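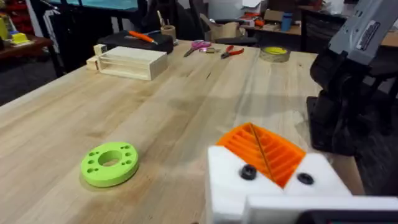 *Vue depuis la caméra de poignet, établi de l'atelier Felletow : l'anneau vert, les ciseaux et les pinces font partie des objets à manipuler.*

# Appel à participants : téléopération de bras pour un jeu de démonstrations

Ivham cherche des personnes patientes, et de préférence pas trop impressionnables, pour piloter à distance un bras robotisé au-dessus d'un établi. Les gestes enregistrés serviront d'exemples à un système d'apprentissage du projet Skorkolness.

On lit beaucoup que ces systèmes « comprennent » le bricolage après quelques heures de données. Nous n'avons rien constaté de tel. La première campagne, en février, a produit 2803 épisodes, et le modèle entraîné dessus saisit correctement un objet quand celui-ci se trouve à peu près là où il était pendant l'enregistrement. Déplacez-le d'une largeur de main et les choses se gâtent. Il se peut que la diversité des démonstrations soit en cause. Il se peut aussi que la méthode ait des limites que davantage de données ne corrigeront pas. Cette seconde campagne doit permettre de trancher, au moins en partie.

## Le travail

Vous guidez la pince au moyen d'un bras de commande et vous exécutez des tâches courtes : prendre l'anneau imprimé et le poser ailleurs, ranger une pince à poignées rouges, déplacer un rouleau de ruban adhésif. L'établi reste encombré et nous ne le dégageons pas entre les séries.

Objectif : 1000 épisodes exploitables, toutes personnes confondues. Un épisode raté n'est pas effacé, il est étiqueté comme raté. Merci de ne pas recommencer en douce jusqu'à obtenir un beau geste – c'est ce qui a faussé une partie du premier lot, et il a fallu des semaines pour s'en apercevoir.

## Conditions

- Séances de 2 heures, pause comprise, à l'atelier Felletow
- 3 séances par personne au minimum, à répartir comme vous voulez
- Rémunération à la séance, identique que les épisodes soient réussis ou non
- Aucune expérience en robotique demandée ; une demi-séance de prise en main, payée elle aussi
- Gauchers et gauchères très bienvenus, le premier lot n'en comptait presque pas

Il faut supporter la répétition. Une bonne moitié du temps consiste à refaire la même chose en changeant légèrement le point de départ. Si l'on vous a vendu « l'entraînement d'une intelligence artificielle » comme un métier d'avenir, passez d'abord nous voir une heure.

## Données

Sont conservées les trajectoires du bras, les images de la caméra de poignet et vos étiquettes. Le son n'est pas enregistré. Le fond de l'atelier entre dans le champ, ne laissez donc traîner ni courrier ni badge. Le jeu de données sera partagé avec Shehu, qui mène l'évaluation de son côté et n'a pas accès à la liste des participants. Vous pouvez demander le retrait de vos épisodes tant que le lot n'a pas été transmis. Après, nous ne savons pas le garantir et nous préférons l'écrire.

## Pour se proposer

Quelques lignes à Hatice Akgül, coordination de la campagne, avant le vendredi 4 août : vos disponibilités, votre main dominante, et si vous avez déjà piloté un bras de ce genre. Pas de CV ni de lettre de motivation. Les réserves sur le protocole sont lues et, pour deux d'entre elles déjà, intégrées à la consigne.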